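Friday, June 14, 2019

Ovell bench, bottle sorting, policy fine-tune

OK, so the big question this week was whether the Larkumum checkpoint from March can be nudged into picking pill bottles without starting over. We gave it 57 new demos on top of the old 2,572 and left everything else alone (same learning rate, same action chunking, I promise). Both arms are mounted, but only the right one gets scored for now, and the goal is getting orange bottles from one clear bin to the other.

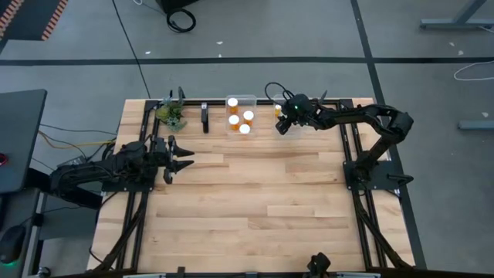
Notes on the method

I'm weighting the new demos 10 to 1 in the sampler. Bach, our older baseline, never liked that and went jittery near the bin walls, so I'm logging wrist velocity on every rollout this time. Clear bins are mean to the depth input! I masked depth inside both bins and let the policy lean on color there, and the approach paths in the logs look a lot smoother to me.

The part I care about most is the lift. I want the bottle well clear of the rim before any sideways motion, with the gripper pointing down, and I added a small height penalty for that.
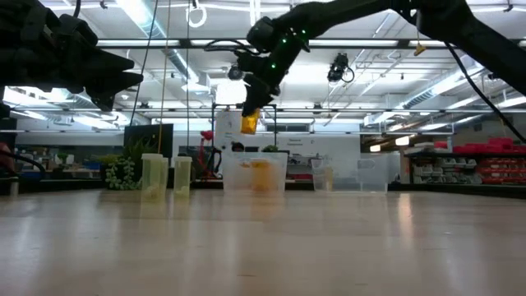
The height penalty is cheap, so I'd keep it even if the final numbers come out flat. Still open is the release: the Kanden script marks success as soon as the fingers open, and that's too generous. I want 2 seconds of settling time before it scores anything. Also need to rerun the ablation without the depth mask, same seeds, and put the configs in the shared folder before I forget which one is which (again).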